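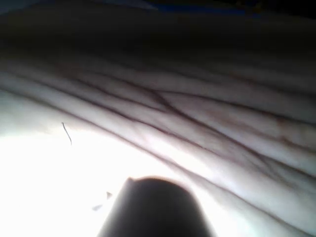

Why do things wrinkle? I think about this every time I pull a shirt out from the bottom of my drawer (where it has been squashed since September, oops). A wrinkle is a place where something bendy has been pushed into a smaller space than it wants. It can't shrink, so it folds! Get up really close to a creased surface and you'll find dark, thin lines with soft, rounded ridges between them. Some of the lines branch or cross each other, and where they cross they make long, skinny diamond shapes. The ridges catch the light and the grooves stay in shadow, so a lamp shining from one side is a great wrinkle finder.

Now look at your own hand. Open it flat, then slowly close it. See how the skin bunches up along the same lines every time? Those creases were there before you were born, and they let your palm fold without the skin piling up in a big lump.

Paper is different. When you fold it, you bend and break some of the tiny fibers inside, and they don't spring back. That's why a crumpled note never goes perfectly flat again, even if you sit on it all through lunch (I've tried).

Want to test it? Find 4 things that bend: a sock, a sheet of paper, some foil and a plastic bag. Squeeze each one in your fist for 60 seconds, let go, and draw the lines you get. My foil looked like a map of mountains!

More from the Gostik Why Pages
Why does bread go stale?
Why do socks get holes at the toe?
What makes a shadow fuzzy?

Contact Gostik, Neltthorpe | Copyright Gostik | Back to top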